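Rules we run by: simulation before hardware

13 July 2020

Filed under: work, robots, housekeeping

I said in April that I would write up the rules we use for simulated manipulation runs, and then I didn't. Two people have asked since. Evelien Kuipers asked because she is starting a similar group at Sterkside and wants to know what we would do over. Ansel Kasprzak asked because he broke one of the rules and said, fairly, that it wasn't written down anywhere.

So this is the written version. It covers pick and place work with a single arm on a table, in simulation, with the plan of moving to the real arm later. It doesn't cover mobile bases or anything with two arms. It isn't a safety standard. If you work near a real arm you need the real standards, a proper risk assessment for your own cell, and someone whose job it is to sign it. What I have is a list of habits that keep the simulated side honest enough to be worth using.

Naming and versions

Every scene has a name and a version. The name is a plain word and the version is a number. We had a stretch where scenes were called things like "table_new" and "table_new_final" and two people were training on different tables for six days before they noticed that the friction values didn't match. Now it is Plotlow 6 or Plotlow 8. (Plotlow is just what we call the tabletop set. There is no story to it.) If you change the mass of one block by one gram, you raise the version. If you change the color of the wall, you raise the version. People complain about the wall. I keep the rule because a wall color change cost us a week once, when a camera-based policy stopped finding the blocks and we all went looking in the controller.

A run log has to have the scene version, the controller version, the random seed and the name of the person who started it. A run without all four is treated as a test run. You can look at it, you can learn from it, but it doesn't go in a table.

Counting trials

A result is 30 trials or more, with the seeds chosen before you start. You write the seeds down first, in the log, and then you press go. If the simulator crashes on a seed you rerun that seed. You don't swap it for another one. If it crashes again, it counts as a failure and you file a note.

This is the rule Ansel broke. He had dropped a few seeds where a block spawned halfway through another block and shot across the table. His thinking was that the real world doesn't do that. True, but he had no rule for which seeds were bad enough to drop, and after we went through them one at a time, two of them were fine and the arm had simply done a poor job. The fix was to move the check to before the run. The scene loader now lets everything settle and rejects a layout if anything moves too far. The rejection is logged. After that the trial is live and whatever happens, happens.

What counts as a success

Write it down before the run. In numbers. "The block is on the other block" is a sentence, and the simulator can't check a sentence. Ours for stacking says: the upper block's center is within a set distance of the lower block's center, its tilt is under a set angle, the gripper is clear of it, and all of that stays true for a set time after release. The distance, angle and time are in the scene file and they carry the scene version.

The time part matters most. A simulated block can rest at an angle for a surprising while before it slides off, and if you check at the moment of release you will call it stacked. Kalliopi Tomić wrote our first checker and put the hold time in from day one. I took it out to make the runs faster. I put it back.

Partial credit is allowed in the notes but not in the score.

Contact settings

I am not going to list our values because they are for our objects and you should measure yours. The rules are:

Measure the friction of the real thing, even badly, before you pick a number for the simulated one. A tilted board and a phone with a level app is good enough to begin.

Don't tune contact settings and the controller in the same week. If both move, you don't know which one helped.

Keep the time step fixed across any set of runs you plan to compare. If you need a smaller step to stop blocks from sinking into each other, use the smaller step for everything and take the slower runs.

Vasilis Todorova has a stronger version of that last one, which is that you should run the whole set again at half the time step, and if the success rate moves by much you shouldn't trust either number. We do this once per scene version. It is slow and I don't enjoy it. It has caught two problems so far.

Limits on the arm

The simulated arm gets the same joint limits, speed limits and torque limits as the real one. I would have thought this went without saying. It didn't. A new arm model will often load with limits that are wide open or missing, and the policy will find that out faster than you will. We had one that learned to swing the elbow past where the real cable would have torn.

We then set the working limits tighter than the real ones. The approach to any contact is slow, and straight down for the last bit. You give up some time per trial. In return, the paths you get are ones you would be willing to stand near the stop button for.

The table is a collision object and so are the walls. If a link touches either one, the trial ends and is scored as a failure, even if the block ended up in the right place.

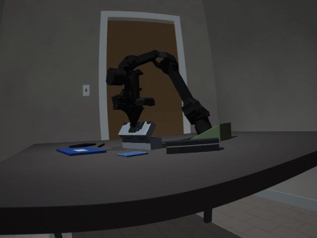 Clutter is the next thing. A scene with one block on an empty table is fine for finding out if your code runs. After that I want objects in there that have nothing to do with the task. Flat things, low things, something with a slope, something close in color to the target. They should be near enough to the target that a lazy path would clip them. The rule is that every reported scene has clutter, and that clutter moved by the arm is logged with how far it moved. We don't fail the trial for a small nudge. We do fail it if something leaves the table.

Keep the light in mind too. Most of us set up one bright, even light because it makes the screen easier to read. Then we train on that. For anything that uses a camera, the standard set has to include dim versions, and shadows have to be on. Dark objects on a dark table are hard, and they should be in there for that reason. If your success rate drops in the dim set, report both numbers next to each other. Don't average them.

Watching the runs

Somebody has to look. For each set of 30 we watch at least eight trials from start to end at normal speed, picked by seed before the run, plus every failure. The person watching is not the person who wrote the controller. You write one line per trial. "Came down off center, block tipped, recovered" is a fine line. "OK" is not.

I went back through the log for this post and there are 897 watched trials in it. I haven't done anything clever with them. But when Velimir Dumitrescu joined he read a big chunk of those lines before he touched any code, and he came back with a list of things the gripper does near the edge of a block that none of us had put together. So that was worth the typing.

Moving to the real arm

There is a gate and it is short.

The scene version is frozen. The success rate on the frozen version is written down, and so is the rate at half the time step. The watched trials are done and signed. The limits file on the real arm has been compared line by line with the limits file in the simulator, by two people, out loud. The first real runs are at reduced speed with nothing on the table, then with foam blocks, then with the real ones.

If anything in the simulator changes after the gate, even a fix that everyone agrees on, you go back through it. This is the rule people push on the most. The time I let it slide was over a fix to the gripper's closing width, a one-line change, and the real gripper came down closed on top of a block. No damage apart from the block. The stop button worked. I wrote it up in the Zarkthorpe notebook and I still point people to that page.

Things I don't have a rule for yet

How often to retire a scene. Plotlow 6 is old and I suspect we are all a bit fitted to it, the people as well as the policies.

What to do about rendered pictures in reports. I would like every one to carry the scene version and the seed somewhere in the file, so that whoever gets it can load the same moment. Lui, our little log viewer, can write that into the file when it saves, but it is off by default and I keep forgetting to turn it on.

Whether clutter should be random or a fixed set. Kalliopi says fixed, so you can compare across months. Vasilis says random, for the usual reasons. At the moment we do a fixed set for reported numbers and random for training, and both of them are mildly unhappy with that.

Evelien, if you do it differently at Sterkside, send me your list. I would mostly like to see your success checks and what you use for a hold time.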